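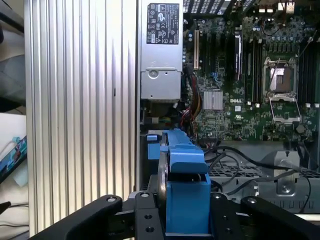

Ticket 745 - Dell desktop, front desk, Clavach office
Status: open, waiting on part
Assigned: Lihua Ye

Reported by Yufang Feng: shuts off by itself, no warning, no blue screen. Usually after almost 20 min. Sometimes won't power back on till you pull the cord and wait.

8:40 swapped power cord, differnt outlet. Same.
9:05 opened it up. Blew dust out, lots in the PSU vent. Reseated RAM and the 24 pin. Boots.
9:30 died again sitting in BIOS so not Windows.
9:50 pulled the add-in card, ran without. Died again, 2 times.
10:15 CPU temp in BIOS 42 C right before shutoff. Not heat.
10:30 tester on the PSU, 12V sags then drops out. Pretty sure thats it.

Asked Nikzad for a replacement supply, same mounting holes pls, the last one they sent didn't line up. Case stays open till then, do not plug in.

Yufang - use the Clelov laptop for now, your files are on the share. Will update when part shows up.

LY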